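Flat Until Friday's Truck: How Small Shippers Buy Folding Cartons

A folding carton spends most of its life flat. It is printed, cut, creased and stacked as a blank, and it may wait in a stockroom for months before it holds anything. For small shippers, that waiting period causes more trouble than the shipping does.

Laaksonen, a tea packer in Ekcombe, stores up to 200 bundles of blanks in a back room that was once an office. Hilkka Nieminen runs purchasing there. Her rejects fall into two groups: blanks that have warped and blanks with creases that have gone stiff.

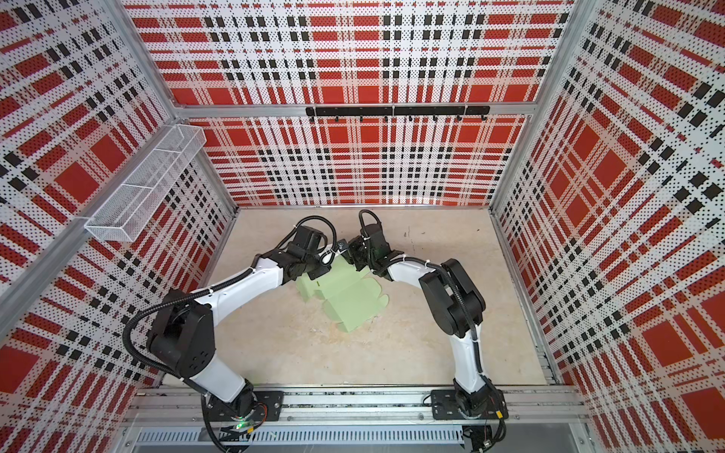
Moisture is the main cause of both. Paperboard takes up water from the air and gives it back slowly, and the two faces of a sheet rarely do this at the same rate. A coated face is slower than a bare one, so the sheet curls. A pale green blank lying partly folded on a flat floor is a fair test piece, as any panel that lifts or twists is easy to spot against a level surface. Nieminen checks one blank per bundle this way and leaves it out overnight before deciding.

Grain direction comes next. Fibers line up along the direction the paper machine runs, and board bends more easily along the grain than across it. On a long carton the main creases are parallel to the length. A converter who turns the layout to fit more blanks on a sheet saves board but changes how every crease behaves.

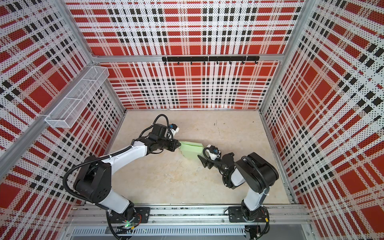
The converter in Cleston that supplies Laaksonen now prints a grain arrow on the glue flap. The change cost nothing in tooling. It also settled a dispute over a batch from October, in which 26 bundles had been cut the wrong way around and the side panels bowed outward once filled.

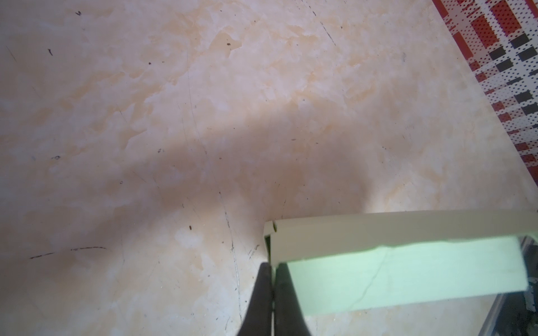 How long can blanks be stored before use? Six months is a sensible limit for glued blanks in a dry room, and unglued blanks will usually last longer.

Glued blanks age faster because the two folded creases are under load the whole time. The board takes a set, and the carton then resists squaring up. Hinata Tsuji, a packaging engineer in Vomville, recommends pre-breaking: each crease is folded past its final angle once and released. At Laaksonen the step takes 2 seconds per carton by hand.

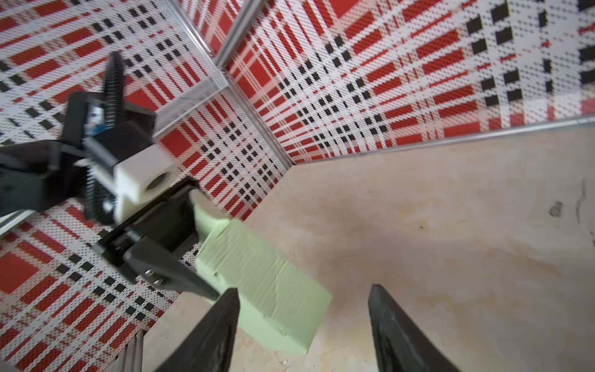

Crease depth is harder to judge by eye. A shallow crease leaves the board free to fold beside the line, and a deep one cuts fibers and weakens the corner. Damage away from the lines is a separate matter. An uneven crease across the broad face of a long green box, near the middle, should be logged as a handling mark and kept out of the converter's defect count. Tsuji's log sheet has a column for each, and she asks for the distance from the nearest end in millimeters.

Laaksonen's current order specifies grain direction, crease depth and a maximum of 78 blanks per bundle. Taller bundles pressed the bottom sheets too hard. The next order adds a moisture reading at delivery, taken from the middle of the stack with a probe.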